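Roses from the grocery store get a bad rap, but I keep mine going a good long while on the kitchen counter, and it mostly comes down to the first 15 minutes at home. Don't just drop them in a vase! Clear off a table and lay them flat in something shallow with holes or slots in the sides – I like a tray better than the sink, where the heads always end up squashed against the faucet.

Then strip the leaves. Anything that would sit under the water has to go (it turns to slime and the whole vase smells), but I leave a few up near the bloom. 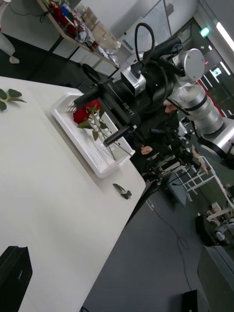 Hatem Filali wrote in to say he cuts his stems underwater, in a mixing bowl, and that I'm wasting my time with the tray. Fair enough, Hatem – I tried your bowl in November and got a very wet sleeve. I still cut mine dry, at a slant, with a sharp paring knife, and get them into the vase right away.

After that it's fresh water every 2 days and another little snip off the bottom. If a head starts to droop, cut the stem 3 inches shorter and stand it in lukewarm water up to its neck overnight. Mine usually perk up by breakfast.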